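Levside (software)

Levside is an open-source software package for turning recordings made with hand-held grippers into training data for robot arms. It estimates the path of the gripper through a room, works out how far apart the fingers are at each moment, and writes both to a file that a control policy can be trained on. The first public version was released on January 20, 2020. The package is written in C++ with a Python interface and is maintained by a small group of developers led by Chidubem Etim.

Background

Levside began as a set of scripts written by Etim and Hrefna Brynjólfsdóttir at the Vigfúsdóttir laboratory. The laboratory had been teaching arms to tidy desks by steering them with a joystick, and a single working day seldom produced enough usable examples. Moving to a hand-held tool made recording faster but left the problem of knowing where the tool had been. The early scripts relied on printed markers taped to the table. Markers were dropped before the public release, and the name Levside was taken from the folder in which the replacement code was kept.

Operation

Processing takes place in four stages. The first corrects for the fisheye lens, using a calibration file made once for each camera. The second, called the tracker, picks out fixed points in the room and follows them from one image to the next to recover the position and tilt of the gripper. The third finds the two fingers and measures the opening between them. The last stage joins the results, resamples them to a steady rate and marks any stretch where tracking was lost.

The tracker ignores the part of the image taken up by the fingers, which would otherwise be treated as fixed points. A mask for this purpose is drawn by hand when a new tool is set up. Points far from the gripper, such as shelving and ceiling lights, are mainly used to recover tilt, while points on the table are used for position.

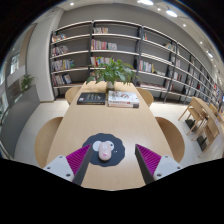 Fisheye view from a hand-held gripper, with a computer mouse and mouse pad between the fingers and bookshelves beyond the table.

Finger detection is based on colour. The user picks a range of hues that covers the finger surface, and the software fits a line to each side. Bright colours that are rare in homes and offices work best. Version 2 added a learned detector, written by Grímur Bach, for tools with grey or black fingers, although the colour method remains the default.

Limitations

Plain walls and bare tabletops give the tracker few points to follow, and recordings made very close to a surface are often split into several pieces. Reflections on polished tables can be mistaken for fixed points, as they shift when the camera moves. The manual advises starting each recording with a slow sweep of the room. Scale is not known from a single camera alone and has to come from a motion sensor or from an object of measured size.

Use

The Skaltasham data set, prepared by Heiðrún Thoroddsen and Jytte Hallgrímsson, was processed with Levside. It holds 3,000 recordings of small household and office tasks, of which 309 were set aside for testing. A further 910 were left out after the tracker failed to produce an unbroken path.

A graphical viewer, Lolville, is distributed separately. It plays a recording beside the estimated path and allows the start and end of a task to be moved by hand.

See also

Camera calibration
Imitation learning
Visual odometry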